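Paired-View Checks for a Simulated Slider Task

Apr 5, 2023

This page covers how we set up and check the slider task in the Coltitz simulated bench before a policy is run on it. It assumes you have the bench installed, can load a scene file, and have trained or downloaded at least one policy that takes two camera inputs. Training is covered on a separate page.

The method is a paired-view check. Every episode start is rendered twice from the same simulator state, once from the room camera and once from the close camera. The policy is then run from that state with both views, with the room view only, and with the close view only. Differences among the three scores tell you which view the policy depends on. The same random seed is used for all three runs, so scene layout and lighting are identical.

1. Load the base scene

Start from the base scene file and leave the walls, the floor and the work surface at their defaults. The arm is fixed to its base block. Do not move the base block to change the reach distance. Move the fixture instead, using the offset fields in the task file. If the base moves, the calibration of both cameras has to be redone, and stored episodes can no longer be compared with new ones.

Set the physics step before you do anything else. The contact between the slider and its slot is sensitive to step size, and a scene tuned at one step will behave differently at another. We keep one value for all runs and store it in the episode header.

2. Place the fixture

The fixture position is drawn first, then its rotation. Reject any draw where the travel of the slider falls outside the reach of the arm. The bench has a reach test for this, called from the task file. It checks both ends of the travel and the midpoint. Checking the ends alone lets through some poses where the elbow has to flip partway.

Store the accepted pose in the world frame. Earlier versions stored it relative to the gripper, and those files cannot be replayed if the home pose of the arm is changed.

3. Scatter the loose parts

Loose parts are drawn from the parts folder and dropped from a small height. None of them is used in the slider task. They act as distractors and as mild obstacles. Keep the same parts list in every episode and vary only the poses, or the result will mix two effects.

Let the parts settle. The bench waits until every body is below the velocity limit, then freezes the state. If one part is still moving at the time limit, the episode is thrown out and the seed is marked as bad. Do not raise the velocity limit to save seeds. Small bars can creep for a long time on the surface, and a creeping part will put the paired renders out of step.

4. Draw the lights

Light direction is drawn after the parts have settled. Shadow darkness and softness are separate settings. We randomize direction and darkness and hold softness fixed.

Arm shadows deserve attention here. A shadow from the arm can cross the part of the surface where the policy expects an edge, and a policy trained under flat light will sometimes reach for the shadow. If your policy was trained without shadows, run the check once with shadows off and once with them on, and report the two scores on separate lines.

5. Render the pair

Call the paired render with the frozen state. Both images must carry the same state hash in their header. If the hashes differ, the physics was stepped between the two calls, usually by a viewer window left open in live mode. Close the viewer and render again.

Look through a handful of pairs by eye before starting a long run. In the room view, check that the arm, the surface and the spread of loose parts are all there and that textures have loaded. In the close view, check that the slider carriage and the slot can be made out, and that the gripper fingers come into the picture from the side you expect. A close view with no finger in it usually means the camera has been attached to the wrong link.

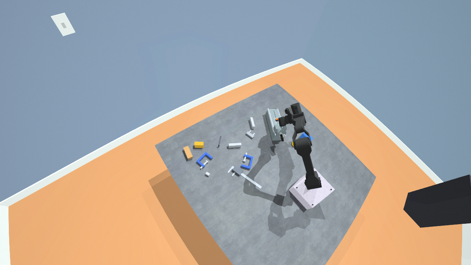
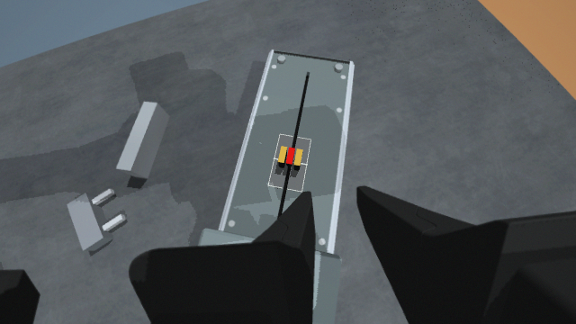 Nermin Tuncer wrote in after the first draft of this page that masking a view by feeding the policy a black image gives a score that is too low. A policy that has never met a black input may fail for that reason alone, whatever it has learned from the other camera. The suggestion was to feed it a view taken from a different episode, so that the input looks normal but carries no useful information about the current state.

We tested this and adopted it. In the current version, the masked view is replaced by one drawn at random from another seed. It is held fixed for the whole episode. Black masking is still available as an option for people who need to match old numbers.

6. Run the three conditions

Run the both-views condition first. If the score there is very low, stop and fix the policy. The single-view scores will not tell you anything when the policy cannot do the task with full input.

Use the same episode length in all conditions. An episode ends at success, at the time limit, or when a joint limit is hit. Joint limit stops are counted as failures and logged under their own code.

Success is read from the simulator state. The slider has to be inside the target band and has to stay there for the hold time. Do not judge success from the rendered images. Two of us tried this on a batch of logs and disagreed too often near the edge of the band.

7. Read the result

We generated 1,049 seeds for the reference run. After the reach test and the settle test, 436 were left. The reach test removed most of the rest, and it did so because the rotation range in the task file was set wide. You can narrow the range and keep more seeds, but the surviving set will then be easier and its scores should not be placed in the same table.

Of the seeds that were left, 110 were set aside for choosing settings and were never used for scoring. Please keep this split if you compare with our numbers. The seed lists are in the release folder.

For the small policy from the Stukville runs, the close view alone came near the both-views score once the gripper had arrived at the fixture. Nearly all of its failures were in the approach, where the policy moved toward the wrong part of the surface. With the room view alone the pattern was reversed. The arm reached the fixture and then pushed beside the slider. We take this as support for keeping both cameras, though it is one policy on one task.

Episodes with a heavy arm shadow over the fixture were scored as a separate group. There were 98 of them in the scoring set. The room-view condition lost more in that group than the close-view condition did. We have not tested whether training with harder shadows closes the gap.

Known problems

The replay tool ignores the stored softness value and uses the default. Replayed images may therefore differ slightly from the originals. States and scores are not affected.

On machines with two graphics cards, the paired render can send each call to a different card. The hashes will match but the shading may not. Set the device by hand in the task file.

The settle test does not look at contact between loose parts and the fixture. A part leaning on the fixture can block the travel of the slider. Roswitha Steinbach has a patch for this that checks the swept volume before the state is frozen. It will go into the next release once the seed lists have been rebuilt with it.

Related pages
Training a two-camera policy on the Coltitz bench
Task file reference: fixture offsets and ranges
Choosing a physics step for sliding contacts
Notes on replaying old episode files
Stukville runs: settings and seed lists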